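Panbridge opens student clothing exchange ahead of summer move-out

18 April 2025

Students leaving the Panbridge residence halls this spring will be able to hand in clothes they no longer want and take home others free of charge, under a scheme that starts this month in the ground-floor rooms of Sirnine House.

The exchange replaces the donation bins that stood outside the halls for the last nine years. The bins were often left open in the rain, and much of what went into them had to be thrown away. Residence staff collected 1,132 pounds of clothing and bedding at last year's move-out, but only part of it was clean enough to pass on.

Under the new rules, residents sort their things in their own rooms first. Shirts, light jackets and dresses should be brought in on hangers, buttoned where possible. Sweaters, shorts and underlayers can be folded and placed in a paper bag, available at the front desk. Bedding goes in a separate bag and will be washed before it is offered to anyone.

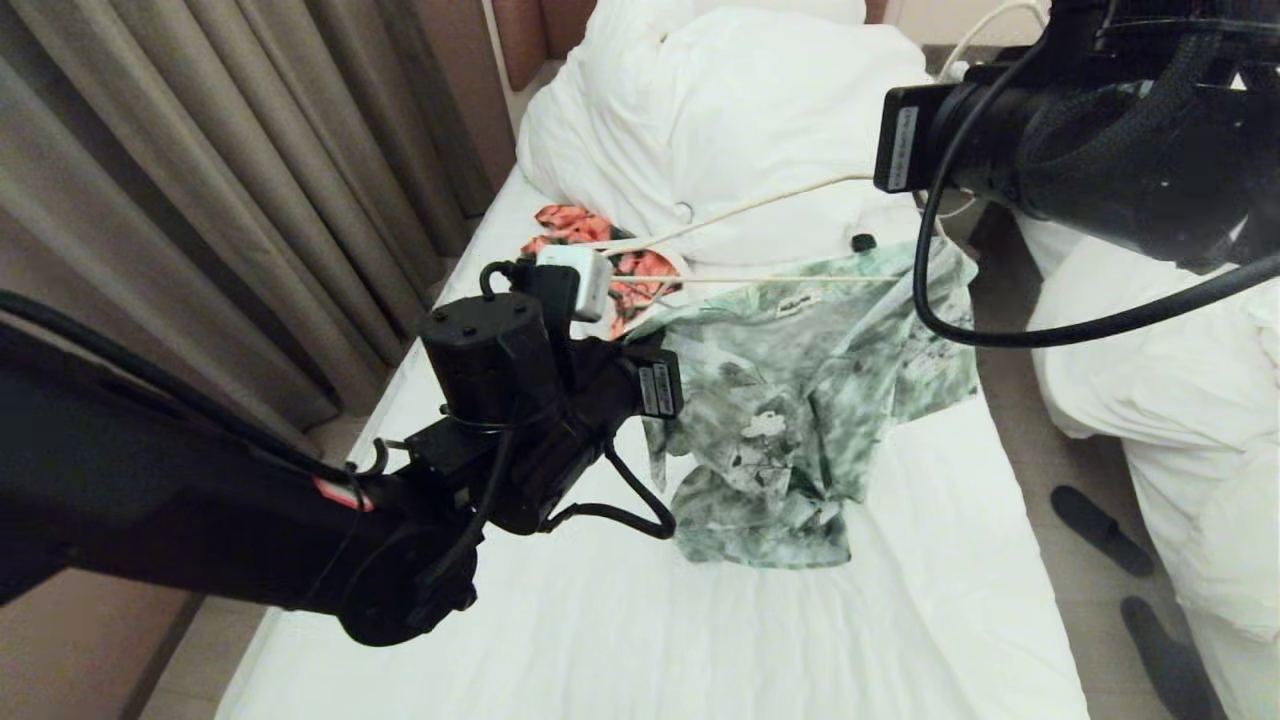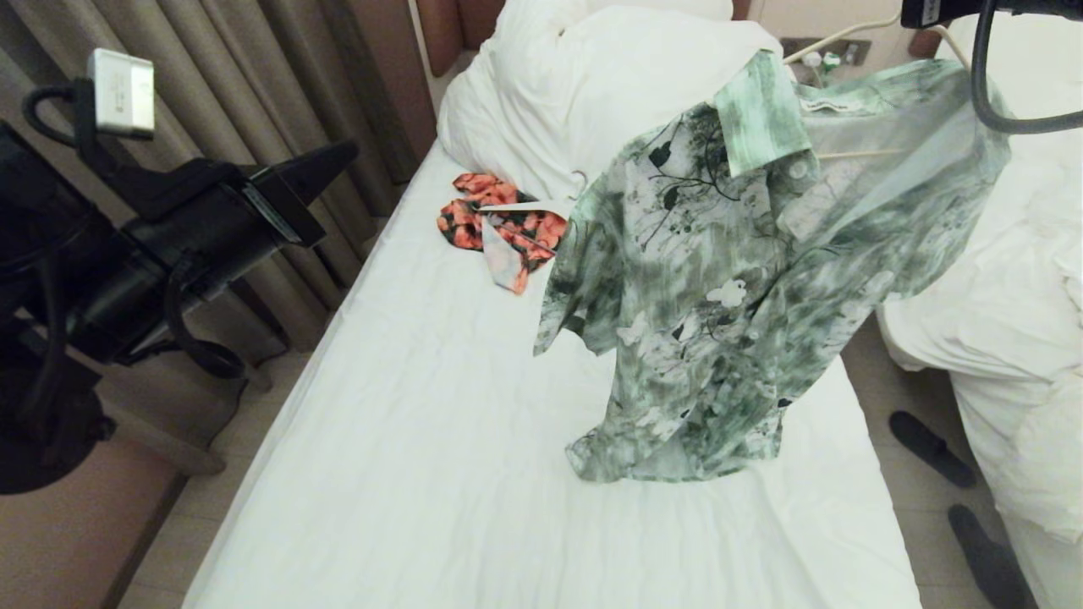
The residence office is asking people to strip their wardrobes before they start on their desks, which tend to take longer. A made bed is the best place to sort, according to the guide sent to residents, with one side kept for items to go on hangers and the other for items to be folded. Printed summer shirts, like the green one with the leaf pattern on a white hanger in the second photo, are among the pieces most often asked for and should be kept out of the bags. Chargers, cables and other small electrical items are not part of the exchange and should be packed with personal belongings or taken to the electronics box in the lobby.

Each resident may bring up to 100 items. There is no minimum, and people who bring nothing may still take clothes. Shoes will be accepted in pairs only. Pillows cannot be accepted, used or new - the office says it has no room to store them.

The hanging rails were supplied by Plalico, a local shop-fitting firm, which is lending them until the end of the move-out period. Hyun, the laundry on the corner of the main street, will wash the bedding at a reduced rate paid by the residence office.

Clothes left at the end will be kept in storage over the summer and put out again in September for new arrivals. Sirnine House will be open for drop-offs every afternoon until 7. Residents of the annex should use the side entrance.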